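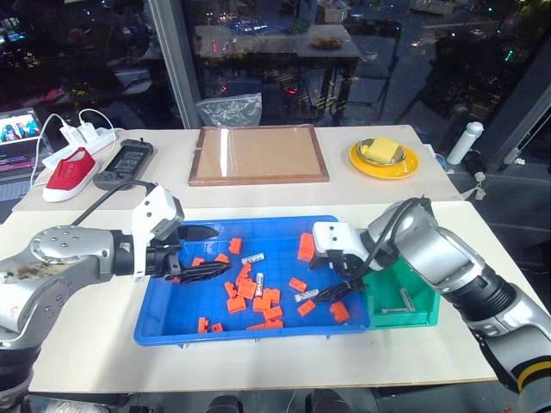
*Both arms over the blue tray, small green bin to the right.*

# Two-arm sorting: software meeting, Wednesday

Everyone from the planning and perception side was present, plus two people from Endov on the call. We started a little after the hour because the call took some coaxing, and our thanks go to the Endov folks for their patience. The notes from the April meeting were accepted with one fix (the gripper driver belongs to the Jako package, and we had it listed under tooling).

## Perception

We spent a good long while on the orange blocks, and it was time well spent. When they lie close together in the middle of the tray, the segmenter in Veres tends to merge neighbors of the same color into one large blob, and the planner then asks for a grasp right across the seam. The small white cylinders among the blocks come through much better, although one lying right up against a block can still lose an end in the mask.

The new edge head was trained on 400 labeled tray views. It splits touching blocks far more often than the old one did, and there was real happiness in the room about that. It is slower, though, and adds 100 milliseconds to each cycle. We agreed to keep it on for the tray and switch it off for the green bin, where the thin metal pieces need a different approach anyway (glare, mostly - the depth values on them are close to useless).

Somebody asked whether upright blocks should be their own class. After some friendly back and forth we decided no, the pose estimate already carries that information and a second label would just have to be kept in step with it.

## Planning and control

Plevo, our shared planner, still treats the whole tray as one locked region, so one arm waits politely while the other finishes. It's safe, but it makes for a lot of standing around. The proposal is to split the tray into 4 zones and let each arm reserve only the zone it is reaching into, plus a margin for the gripper housing. Endov would like the cables included in the collision model too, as soft padding above each arm, and we all thought that was a sensible request.

On control, the last stretch of the descent is now force-limited on both arms. The limit itself is still set by hand in two separate config files, which has already caught us once. One shared file, please!

## Tooling

The log viewer can now play both arms on a single timeline, and the clock offset between them is finally shown in the header. Very welcome. Export is still broken for long sessions.

## To do

- Perception: per-bin switch for the edge head
- Planning: zone reservations behind a flag, in simulation first
- Endov: send padding values for the cables
- Control: merge the force limits into one file
- Tooling: fix export, then tag version 2 of the viewer

Left open: which arm gives way when both ask for the same zone. We ran out of time and will pick this up at the next meeting.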